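Putthorpe Public Library will keep its reading room open until 9 p.m. through the winter, the first change to its evening hours in many years. The branch manager discussed the decision with this newsletter in December.

"We had been closing at six, which is when many working people are just getting home," the manager said. "The requests were steady, and most of them came from adults studying for licenses and certificates."

A survey sent to cardholders in the fall drew 618 replies. Evening hours ranked first among the changes requested, ahead of a larger parking lot and a second copy machine. The manager said the replies also brought up matters the library had not asked about, including the lighting on the north stairs - now repaired - and the length of loans on language courses.

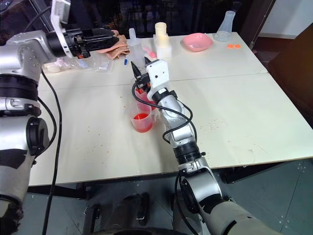 The longer day has meant changes to the staff schedule. Two positions were moved from mornings to evenings, and the children's story hour now begins at 10:30 a.m. "Some families were not pleased with the new time, and I understand that," the manager said. "We will look at it again in the spring."

Asked about noise, the manager said the reading room would remain a quiet space after 6 p.m. Group work will be directed to the Atinga Room on the lower level, which seats 40 and may be reserved at the front desk.

The interlibrary loan service with Mirkska is not affected. Items will continue to arrive in the early afternoon, and patrons may now collect them at any time before closing. "People used to leave work early to pick up a book," the manager said. "I would like to see an end to that."

Holiday closings are posted at the main entrance.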